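Living With a Moving Floor

Wood floors are sold by color and priced by thickness. How they behave over the next thirty winters depends mostly on water.

A board cut from a log and dried in a kiln leaves the mill at a moisture content of six to nine percent. From then on it trades water with the air around it. In a damp spell the cells in the wood take up vapor and swell across the grain. In a dry one they give it back and shrink. Length hardly changes. Width does, and a wide plainsawn board moves close to twice as much as a quartersawn board of the same size.

Liam Ó Flaithearta has been measuring that movement in the town of Menow, where heating season is long and January air inside a house can drop below 25 percent relative humidity. He runs Farquharson, a flooring shop with a small test room at the back, and has logged 3,897 gap readings from floors his crews have put down.

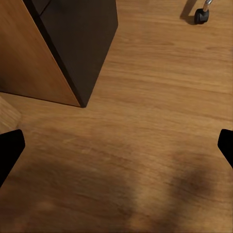 The readings are taken with a feeler gauge at fixed points marked on a plan of each room. A solid oak floor with boards five inches wide will commonly open by a thirty-second of an inch per joint in midwinter and close again by early summer. Floors laid too wet open further and don't close all the way. Ó Flaithearta puts most complaints down to that one fault.

"People blame the finish, or the nails," he says. "I ask what the meter read on the day the boards went in. Usually there isn't a number."

His crews now check both the boards and the subfloor before any work starts. For strip flooring the two should be within 4 percentage points of each other. For planks three inches or wider, the gap allowed is two points. If the readings are out of range, the boards stay stacked on spacers with the heat running. The wait may be three days or three weeks. The meter decides.

Engineered boards behave differently. A thin face of hardwood is glued to a core of crossed layers, and each layer holds back the next. Movement across the width falls sharply. The cost is a thinner wear layer, which limits how often the floor can be sanded, and a new failure: in very dry rooms the face can check, leaving fine cracks along the grain that filler won't hide for long.
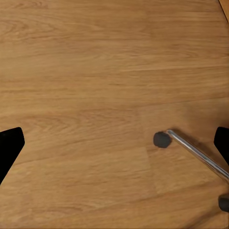

Ayman Benmoussa refinishes floors in Fisness, two hours away and nearer the coast, and sees the opposite problem. Summer humidity there pushes boards up against each other until the edges stand higher than the centers. The term is cupping. The usual mistake is to sand it flat right away. When the boards dry, the edges have been cut too low, and the floor crowns.

Benmoussa waits until the top and bottom of the board read within one point of each other. He drills a small hole inside a closet to get the lower reading, then plugs it. On one job of 2,154 square feet he waited over four months, and by then the cupping had gone down enough that a light screening and one coat of finish did the job.

He also checks the expansion space at the walls. Three-quarters of an inch is standard for solid wood. Baseboard covers it, so it is easily skimped.

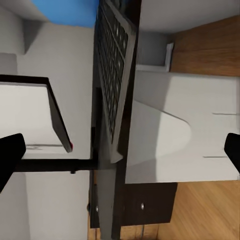
Does a room humidifier make enough difference to be worth running?

In a heated house, a unit sized for the space will generally hold 35 to 40 percent through winter, and at that level most gaps stay narrow. Put a hygrometer on an inside wall, away from vents, and set the humidifier by that reading. Cut it back if water forms on the windows.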